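About Verneck Evening School

We teach grown people to write letters.
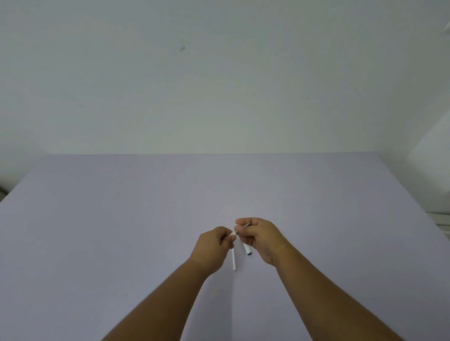 Business letters, mostly, though we've had our share of apologies, complaints to landlords, and one resignation that took an entire term and was never sent. The school opened over a shoe repair shop in Haverford with two teachers and a borrowed dictionary that went only as far as T. Anyone who needed the word "unfortunately" had to manage alone.

We have since bought the rest of the alphabet. We also moved to Prakov Street, where the rent is higher and the stairs are worse. Last year we read and marked 2,475 letters, 1,170 of which began "I hope this finds you well." We're working on it.

Classes are small and meet in the evening. You bring a letter you need to write, and we help you find out what you want to say, usually somewhere in the third paragraph. Then we cross out the first two. Most people take this well by the second week.

The beginner course starts in March and again in the fall. There is no entrance test. There is a form, and yes, the teachers do notice how you fill it in.

A few things we don't do: we don't teach calligraphy, we don't write the letter for you, and we don't take sides in family disputes, however good your spelling is. Wedding speeches are handled case by case – please ask well before the wedding.

Our yearly collection, Jitance, prints the best student letters with the names changed and the grudges left in. The last issue had a print run of 2,000, and we still have copies. We have quite a lot of copies. Ask at the front desk.

Page last updated May 25, 2026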